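片づけ作業をロボットアームに任せられるかどうかを自分で確かめる手順

家庭の片づけや店先の補充といった作業を、いまの双腕アームがどこまでこなせるのか。カタログの可搬重量や繰り返し精度を読んでも、この問いの答えは出てきません。このページでは、身の回りの品物を使って机の上で試す方法を順に説明します。対象は、アームの基本操作と非常停止の扱いをひととおり覚えた人です。プログラミングの説明はしません。

用意するもの

・電動の二指グリッパを付けたアーム(二本が望ましいが、一本でもできる作業はある)
・手首まわりを映せるカメラ
・ぐらつかない机。天板は明るい無地のものが扱いやすい
・品物。硬いもの、柔らかいもの、袋入りのものを混ぜる
・記録用紙と筆記具
・つかみ動作を途中で止められる操作担当者

品物は新しく買いそろえなくてもかまいません。台所の引き出しや店の棚にあるものを、そのまま持ってきてください。試験用の積み木だけで調べると、成績は良くなりますが、家で使えるかどうかの判断には役立ちません。

手順1 作業を一文で書く

「片づける」では広すぎます。「容器の蓋に立っている棒付き飴を一本抜き、机の左側に置く」のように、始まりと終わりがはっきりした一文にします。終わりの状態が書けない作業は、人がやっても成否の判定が割れます。

同じ飴でも、抜く作業と挿す作業は別の項目にしてください。抜くほうは棒か頭をつかんで上に動かせば済みますが、挿すほうは棒の先を小さな穴に合わせる必要があり、棒の傾きがそのまま失敗につながります。難しさがまったく違うので、一つの成功率にまとめると何を測ったのか分からなくなります。

手順2 合格の条件を決める

次の点を、始める前に紙に書きます。

・制限時間。当方では一動作30秒としています
・やり直しを認めるかどうか。認めるなら何回までか
・容器が倒れた場合の扱い
・包み紙が破れた場合の扱い
・人が手を出した場合の扱い(原則として失敗)

条件を後から動かすと、どうしても甘くなります。とくに「惜しかったので半分成功」という欄は作らないほうがよいでしょう。惜しい失敗は備考に書きます。

手順3 品物を並べる

最初は対象の品物だけを置きます。それで安定して動くようになったら、隣に関係のない品物を足します。透明な袋や光る包装は、早めに一つ入れてください。光の反射で輪郭が読みにくくなり、距離の見積もりがずれやすい品物だからです。

置き場所は毎回少し変えます。机にテープで印を付け、いつも同じ位置に戻して試すと、アームが位置を覚えているだけなのか、見てつかんでいるのかが区別できません。印を付ける場合は9か所に分け、順番を入れ替えて使います。

手順4 低速で一度通す

速度を通常の三分の一以下に落とし、非常停止に手を置いた状態で一度だけ通します。見るのは次の三点です。

ケーブルが関節に挟まれないか。机の縁に手首が当たらないか。もう一方のアームと作業範囲が重なったときに、どちらかが止まるか。

手首より先に後付けした部品があると、設定上の外形より実物のほうが大きくなっています。干渉の計算に入っているかどうかを確認してください。

手順5 本番の試行を行う

一つの作業につき、少なくとも数十回は繰り返します。十回程度では、たまたま続いた成功と実力の見分けがつきません。

棒付き飴の場合、動作は「近づく」「閉じる」「抜く」「運ぶ」「放す」の五つに分けて見ます。二本の指は平らなので、細い棒をつかむと、指の間で棒が回ることがあります。丸い頭をつかめば回りにくくなりますが、今度は包装が滑ります。どちらをつかむかは最初に決め、試行の途中で変えないでください。

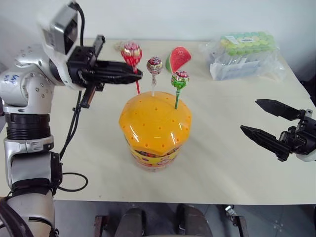

読者のDaladelさんからは、そもそも飴を抜けるかどうかを調べて何になるのか、家で困っているのは洗濯物と食器と床の物であって、そこができないうちは机の上の成功率をいくら並べられても買う気にはならない、という意見が届いています。一台入れて人の手間が減るのか増えるのか、それだけを書いてほしい、とのことでした。

もっともな指摘なので、手間の測り方を手順7に加えました。ただ、洗濯物や食器も、分けてみれば「細いものをつまむ」「立っているものを倒さずに抜く」「狭いところへ入れる」の組み合わせです。小さな作業で七割しか成功しないアームに、それを何十回も続ける家事は任せられません。一動作の成功率が九割でも、十回続けて成功する見込みは四割を切ります。机の上の数字は、この計算の元になります。

手順6 失敗を分類する

失敗したら、五つの動作のどこで起きたかを書きます。当方の記録用紙では、さらに次の記号を付けています。

見:品物の位置や向きを読み違えた
力:つかむ力が強すぎた、または弱すぎた
当:別の品物や机に触れた
順:動作の順番を間違えた、または途中で止まった
他:電源、通信、その他

社内の通称「Moston」という卓上試験では、飴や小袋などの小物で264回の試行を行いました。失敗でいちばん多かったのは「力」で、「見」がそれに続きました。カメラを増やせば解決すると考えていた時期もありましたが、この結果を見て、先に指先の材質を変えることにしました。指に薄いゴムを貼ると、棒の回転はかなり減ります。その代わり、放すときに包装が指に付いてくる失敗が出ます。

手順7 人の手間を測る

成功率とは別に、試行の間に人が使った時間を足し合わせます。品物を並べ直す時間、落ちたものを拾う時間、エラーを解除する時間、見張っている時間がすべて入ります。

次に、同じ作業を人が手でやった時間を測ります。飴を一本抜いて置くだけなら、人は二秒もかかりません。アームのほうが遅いのは当然で、遅いこと自体は問題にしなくてよいと考えています。問題になるのは、アームが動いている間、人がその場を離れられるかどうかです。

離れてよいかどうかの目安として、当方では「人が触らずに続けて終えられた回数」を使っています。成功率が同じ二つの設定でも、この回数には大きな差が出ます。失敗しても自分で次に進めるものと、失敗のたびに止まって人を呼ぶものとでは、使う側の負担が違います。

手順8 判断する

結果は次のように読みます。

見張りなしで続けられ、失敗しても物が壊れない作業は、任せる候補になります。店先なら、形のそろった箱や缶を棚へ移す作業がこれに近いところまで来ています。

見張りが要るが、人より楽な作業は保留にします。半年ほど後に、同じ用紙で測り直してください。

見張りが要り、並べ直しの手間も増える作業は、今は任せないでおきます。柔らかい袋から中身だけを取り出す、絡まったものをほどく、といった作業は、当方の試験ではまだほとんどここに入ります。

棒付き飴については、抜くほうは「保留」、穴に挿すほうは「任せない」としています。子どもの手が届く場所での運転は、成績にかかわらず対象外です。

よくあるつまずき

成功率が日によって違う:窓からの光を疑ってください。照明を固定し、時間帯を変えて比べます。

容器ごと持ち上がる:棒が穴にきつくはまっています。もう一方のアームで容器を押さえるか、重しを入れます。押さえる場合は、片腕の作業とは別の項目として記録します。

途中から急に失敗が増える:指先の汚れが原因のことがあります。飴や菓子の包装を扱うときは、区切りのよいところで指を拭いてください。

遠隔操作ではできるのに自動ではできない:アームの機構は足りていて、認識か動作の決め方が足りていないと分かります。遠隔操作の結果も同じ用紙に残しておくと、後で比べられます。

記録用紙は、試行番号、品物、置き場所、結果、記号、人が使った秒数、備考の七列があれば足ります。1,000回を超えるころには紙での集計がつらくなるので、早めに表計算へ移してください。列の順番は途中で変えないほうが安全です。

初出 2022年1月

お問い合わせ:Iwasaki 作業自動化ノート編集係 | © Iwasaki | ページの先頭へ戻る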